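Subject: Re: [herkov-users] Moving the list archive off the old server before March

Replying to the message from earlier this morning. My answers are below, and after that the steps as I ran them on our copy, for anyone else who has to do the same job.

> We have a Herkov list that has been running on the same machine for a
> long time. The machine is being shut off in March and I have been told
> to move everything to Uderora. The subscriber list exported fine. The
> archive did not. It stops partway through and the new site shows far
> fewer messages than the old one. I count 3,356 in the old mbox and the
> new index quits at 1,000 every time. No error in the log that I can
> find.
>
> Also, some of the older messages have attachments that now come out as
> a page of letters and numbers. Is that fixable or should I give up on
> those?
>
> Last thing, do the old links keep working? People have linked to our
> archive from all over and I would hate to break that.

The stop at 1,000 is a setting. The Uderora importer has a batch limit and the default is 1,000 messages. When it reaches the limit it exits with a success code, so the log looks clean. Set batch_limit to 0 in the import file and it will read to the end of the mbox. I think this should be in the manual, and I sent a note to that effect last year, but it is still missing from the page.

Before you run it again, delete the partial import. If you don't, the first 1,000 messages go in twice and the threading gets confused, since the importer gives each copy a new internal number. There is a purge command, but it leaves the search index alone. You have to remove the index directory by hand.

The attachments are probably fixable. What you describe is what happens when the Content-Transfer-Encoding header is missing. Old versions of Herkov dropped that header when they rewrote a message to add the list footer. The encoded part is usually still intact underneath, so if you put the header back, the attachment decodes. We had a little over 200 messages like this and got back all but 4. Those 4 had the footer pasted into the encoded part itself, and I left them as they were.

On links, the old ones break unless you do something about it. Herkov numbers its messages in the order they arrived and Uderora uses a hash of the Message-ID. You need a redirect map. The importer will write one if you pass it the --map option, but only during the import. It can't make one afterward. I learned that after our first full run and had to start over.

The steps, in order:

1. Stop delivery to the old list and put up a notice. We let ours sit overnight so the queue could drain. Mail that arrives in the middle of the copy ends up in the subscriber's inbox and in neither archive.

2. Copy the mbox to another machine and work on the copy. Take a checksum on both sides. Ours had to be copied twice because the first transfer was short.

3. Run the Brornex checker on the copy. It reports lines in message bodies that start with "From " and were never escaped. Each of those gets read as the start of a new message. If your count after the import is higher than the count before it, this is the reason.

4. Repair the missing encoding headers. The checker lists them with -e. I did ours with a short script and then looked at each one in a mail reader. Most were meeting notes and small pictures.

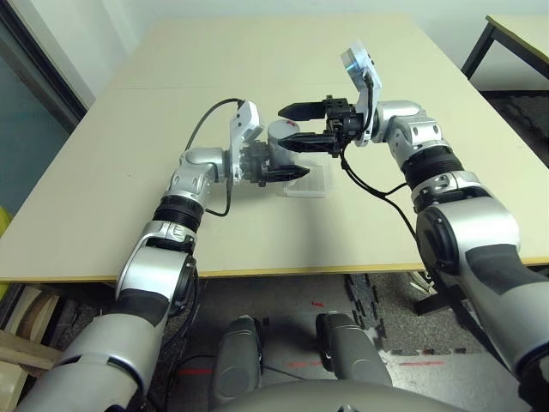

5. Purge the earlier import and remove the index directory. Check that the archive page on the new site comes up with zero messages before you go on.

6. Run the import with batch_limit set to 0 and the --map option on. Ours finished in under an hour. It prints nothing while it works, so leave it alone.

7. Compare counts. The old mbox and the new index should agree exactly. If they don't, sort both lists of Message-IDs and diff them. Messages with no Message-ID at all are skipped without a warning, so you may need to add one to each of those and import them separately.

8. Load the redirect map on the web server. Try the first message, the last one, and a few from the middle. Try the month index pages too. Those are not in the map and need their own rule. I can post ours if anyone wants it.

9. Turn delivery back on and send a test message.

One thing you didn't ask about. If your list ever lived on Rostami before Herkov, the dates on the oldest messages may be wrong. Rostami stamped local time with no zone, and Uderora reads that as UTC. Replies can then sort ahead of the messages they answer. There is a default_zone setting for this and it has to be in place before the import, same as the map.

I would also keep the old mbox somewhere after the machine is gone. It compresses well, and if the site has to move again you will want to start from the original file instead of an export of an export.

If the import still stops early with the limit set to 0, send the last 200 lines of the importer output with verbose turned on. Please put it in the body of the message. The list strips text attachments.

_______________________________________________
herkov-users mailing list
To unsubscribe, send a message with the word "unsubscribe" in the subject line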